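Bin picking, month two

October has mostly gone on gripper fingers. I said in the last post that I'd write up how our student project is going, so these are my notes before I forget the order things happened in.

There are four of us on the team at Farthorpe. Our supervisor is Timothée Hervieu, who meets us at 9 in the morning and expects something to have changed since last time. The task is to empty a bin of mixed blocks and put them in a second bin, with no help from a person once it starts. The budget for parts was $1295. We have $700 left, and I would like to keep most of it for the last month.

We split the work early. Lilach has the vision code, Gilbert does motion planning, and I ended up with the gripper and the cabling, mostly by being the one who owned a decent set of hex keys. Stirel is the fourth member and keeps the log. Every attempted pick gets a line in it, including the ones that failed in an embarrassing way. I complained about this at first. It has saved me twice now when I was sure a change had helped and the log said it hadn't.

The last full test was 72 attempts, and 14 of them failed. Most of the failures were blocks lying close to a wall. The planner finds a grasp, checks the fingers against the wall, and rejects it, then tries again from an angle that is worse. Gilbert has changed the check so it uses a tighter model of the fingers. The old one was a plain box and almost twice as wide as the real thing.

The other problem was mine. I had routed the hoses with too much slack and they caught on the rim when the wrist turned. I shortened them and moved one tie. I also wrote the clearance down this time, on paper, and taped it inside the cupboard door.

Next job is the leftovers. A full bin is easier than we thought, and the last few blocks take longer than all the others together — there's nothing holding them in place and they end up wherever they like. We now start some runs with just a few blocks in, so we can practise only that part. The long red one over by the right wall is the sort of case Gilbert's new check has to deal with, and the green one lying diagonally on the floor of the bin is a test for the angle estimate. If both of those work I'll go back to the finger pads, which I want to remake with a softer face.

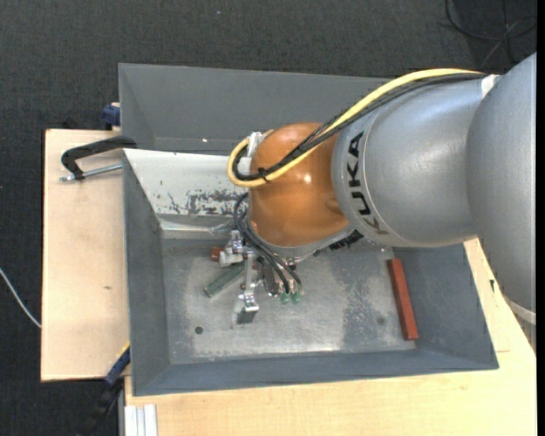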